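About Gindico

Gindico sorts, counts and packs small parts. Companies that make or repair things send us their mixed stock, and we send it back separated and ready to use. We also make up fixing packs for firms that sell flat-pack furniture, shelving and garden goods.

Folasade Dauda started the business in 2000 after several years in the stores of a bicycle wholesaler. Part of her job there was dealing with returned stock, and most of it arrived in one box: screws, washers, caps, pegs, all together. It was cheaper to throw the box away than to pay someone from the workshop to go through it. She thought there was a service in that, rented one room above a printer's and bought two tables.

Yi-an Seok joined a few years later and now runs the sorting room. Folasade looks after customers and deliveries. There are 15 of us altogether, and most have been here a good while.

How we work

Every job begins with a look through the delivery and a written list of what should be in it. If the list and the box don't agree, we ring you before we go any further. Parts are tipped out on a worktable and split first by colour and material, then by length, then by thread where that matters. Plastic pieces and metal pieces are kept apart from then on.
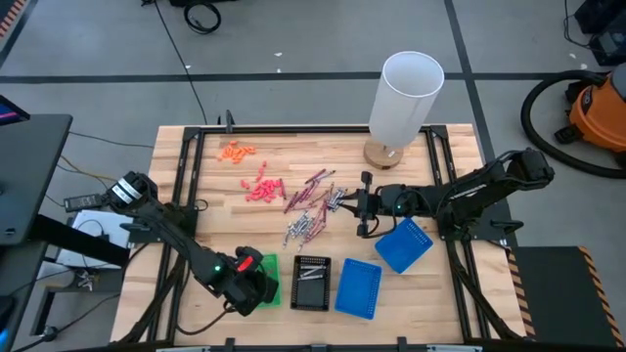
Anything we can't identify goes in a separate bag with a note. We don't guess, and we don't throw things out unless you have told us to. Bent or damaged screws are bagged separately as well – some customers want them back for their own records.

When a job is finished it is weighed, sealed and labelled with your part number. A second person checks a sample against the list before the box is closed.

What we take on

Screws, bolts, nuts and washers
Plastic pegs, caps, plugs and rods
Mixed returns and workshop clear-outs
Fixing packs made up to your drawing

The smallest pack order we accept is 42 packs. For plain sorting there is no minimum, and we are happy to do a single box. We don't handle anything oily, sharp-edged or electrical.

Our customers

We have worked with Gerkska on shelving packs for a long time, and we do the returns sorting for Stunska and Furukawa. The rest of our work comes from repair shops, model makers and a few schools that want their technology cupboards put in order.

Visiting and getting in touch

Visitors are welcome in the mornings. Please ring first so that someone can meet you at the side door, as the front one is kept for deliveries. If you would like a price, send us a handful of the parts with a note of the total weight and Folasade will reply with a quote. We close for stocktaking in the last week of May.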